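### 3.2 How people fold when they think it doesn't matter

I went into this part of the study expecting the shirts to be boring. We'd asked 116 households to keep a laundry diary through February, and my coauthor Venkatesh Murthy was sure the towels would give us the good stuff (he has opinions about towels). But the long sleeves are where people really split! Some fold the sleeves in first and some fold the body in half and let the sleeves follow along, and almost everyone told us they learned it from whoever did the wash when they were kids.

The diaries gave us 1629 entries we could use. I read every one of them myself, some of them twice, and the word that kept coming up next to long sleeves was "flat." People want a big surface. They clear the dinner table for it, or they use the bed and then complain about the bed.

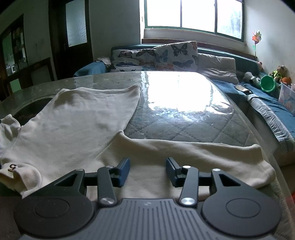
**Figure 2.** Cream-colored long-sleeved garment spread out on a large table.

Table folders and bed folders didn't differ much in how long they said the job took, which surprised me a little. Where they did differ was mood. Table folders wrote more, grumbled less, and were more likely to mention music or a phone call. I don't want to lean too hard on that, because a diary is a diary and chatty people may just own bigger tables. Kidus Assefa went back over 200 of the entries without seeing my codes, and we disagreed mostly on what counts as grumbling. We kept his reading for those.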